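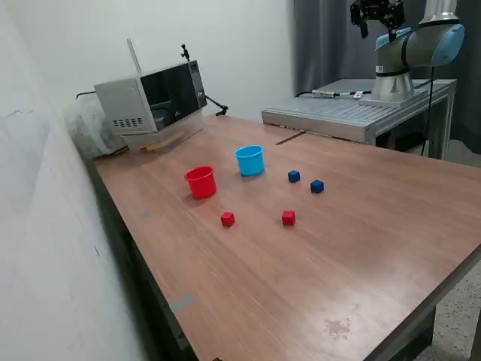 Print this page | E-mail this thread
Reading time: 2 min

White haze on an oiled tabletop

nyberg_bench
Refinishing a dining table in Wesau. Stripped, sanded to 180, then 3 coats of Nunine wiping oil. After the last coat there is a dull white haze along one end. Humidity in the shop was high all week. Moisture or uncured oil?

koyama_c
Uncured oil. Rub it with a rag dampened with mineral spirits. If the rag picks up color or feels tacky, the coat went on too thick. Wait a week before doing anything else.

grainfill
Disagree. Haze at one end only points to moisture. Was that end near a door?

nyberg_bench
It was, yes. The rag test left a slight tack, though.

koyama_c
Then it is the oil. Cold air from the door slows the cure at that end.

grainfill
Or both. I would still scuff with a gray pad and recoat on a dry day. Waiting a week on a film that has trapped water gains nothing.

aino_s
Don't recoat over tack – it seals the problem in. I did that in September and had to strip the whole top again.

nyberg_bench
Leaving it until next weekend with the heater on. Will test again before I scuff.

Contact | Copyright Varkico Woodwork Forum | Back to top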